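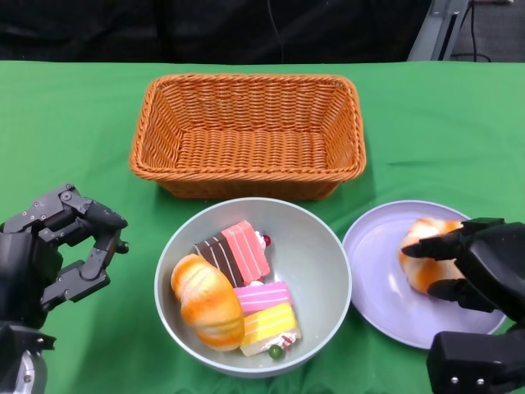 Cakitz Meal Services, Flundasine kitchen
Minutes of the staff meeting on the tray line, February
Started 2:15 p.m. in the break room

Chair: Elif Naz Ertürk
Present: day shift, six from evening shift, stores, two people from Ustaveo for items 2 and 3
Apologies: payroll

1. Minutes of the last meeting
Accepted with one change. The line on meal breaks should say "no change before the summer schedule," not "no change." The question about locker keys was carried over again.

2. Where the automation work stands
Ustaveo reported on the two-handed stations. The plan is the same as in the fall: the stations will take over placing bread, fruit and dessert on the cold trays. Hot food, soup and special diets stay with people. No station will be on the line before the evening shift has had its training.

The practice work is still on the green-cloth tables. The hands are being taught to pick up an item, put it on a plate or in a bowl, and let go without dragging the plate. So far 431 practice runs have been logged in Tam, the program that keeps the records. Ustaveo would not give a success rate for all items together. Bread rolls are the easiest. Cake slices and peeled fruit are harder and are taking most of the hours now.
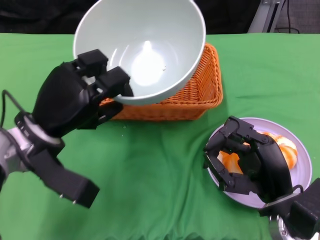

Practice table: left hand at the large bowl on the basket, right hand over a peeled orange.

Day shift asked why imitation food is used when real food behaves differently. Ustaveo answered that the imitation pieces can be used all day and don't have to be thrown out. Real items from our own kitchen will be brought in for the last part of the practice. Stores asked who pays for them. The chair said they go on the project budget and not on the kitchen's waste figure. Stores wants that in writing.

Evening shift asked how fast the stations will be. The cold line sends out 1,110 trays on a full day. Ustaveo said the stations will be slower than a person to begin with and that the line speed will be set by the slowest place on it. Several people said this would mean finishing late. The chair agreed to start the cold line earlier on station days and to bring a draft schedule to the next meeting.

3. Changes to jobs
There are 28 people on the tray line over both shifts. The chair repeated that no one will be let go over this work. Two open positions will not be filled until the end of the trial. Evening shift asked for it to be noted that they see an unfilled position as a lost job. Noted.

New duties on station days are loading baskets and bowls, checking trays at the end of the line, and clearing the table when a hand drops something or stops. The last one was discussed for some time. People want to know who is allowed to reach in, and when. Ustaveo said no one reaches in until the arms have been stopped at the button and the light has changed. This will be on a card at each station, in large print and in the three languages used on the floor.

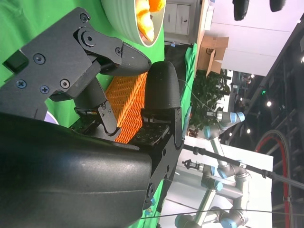
It was also asked whether checking trays will be paid at the current line rate or at the inspector rate. The chair does not have an answer yet and will take it to payroll. Day shift said that nobody should be put on checking until the rate is settled. The chair accepted this.

Wrist and shoulder complaints on the cold line were brought up by day shift as a reason to go ahead. Evening shift said that lifting full baskets onto a station could be just as hard on the back. Ustaveo will come and look at the loading height with two people from each shift.

4. Training
Four people at a time, paid, during working hours. Sign-up sheet by the time clock. Evening shift gets the first two places in each group.

5. Other business
The cooler door is sticking again. Maintenance has been told.
Locker keys: still waiting on the supplier.

To do
Chair: draft schedule, written note on food costs, pay rate for checking
Ustaveo: stop-button card, visit on loading height
Shift leads: names for the visit

Ended 3:25 p.m.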